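Paltden Student Robotics Forum > Course Projects > Household Manipulation Unit
Thread: Object selection for the bedroom task

ilico_lab_coord
Teams are reminded that the object list for the bedroom task closes at the end of July. Each team may submit up to six objects. Objects must be ordinary household items, and at least one must be placed on a soft surface such as a bed or sofa. Proposals should be posted in this thread so that other teams may comment before the list is fixed.

taipe_team
Our team proposes the heart-shaped tin as its soft-surface object. It is to be grasped across its width, lifted clear of the bedding and set down again in the same area. We request comments on whether the printed comforter is acceptable as a background.

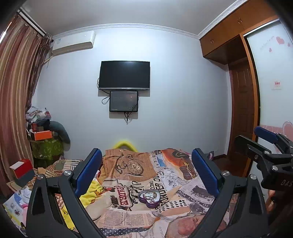 Taipe team, bedroom task: heart-shaped tin on the comforter.

grulmont_b
We have reservations about the comforter. The task sheet asks for a surface on which the object can be told apart from its background, and this one is covered in large lettering and pictures. A plain sheet would give every team the same conditions. We would also ask that the yellow blanket be removed before any scored attempt.

taipe_team
The comment is noted. However, the task sheet says "distinct from the background," and it does not say "plain." Section 3 states that rooms should be left as they are normally used. A model trained only on plain sheets will be of little use in a real bedroom.

ilico_lab_coord
Both readings of the sheet are reasonable. Patterned bedding is permitted. Loose blankets may remain on the bed provided they do not touch the object at the start of an attempt.

wrist_joint_473
May I raise a separate point regarding the tin itself? A heart has no two parallel sides, so the result will depend a great deal on how the tin is turned. Our team tried a similar shape last term and recorded many attempts in which it rotated as the jaws closed. I would suggest that the starting angle be written down for each attempt.

taipe_team
We agree, and we will add a column for the starting angle to our log. We also intend to record whether the tin is empty or holding something.
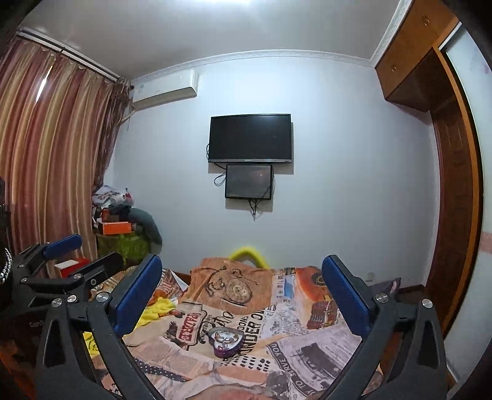 Contents matter for our purposes, as a shift in weight during the lift could be mistaken for a poor grasp. Our plan is to divide the 1,000 attempts evenly between the two conditions.

grulmont_b
We withdraw the objection to the blanket but maintain our view on the comforter - scores from different rooms will be difficult to compare. We ask that this be raised again when the scoring rules are reviewed.

ilico_lab_coord
The request has been added to the agenda for the review. The tin is accepted as a soft-surface object. Teams that have not yet posted a proposal should do so in this thread.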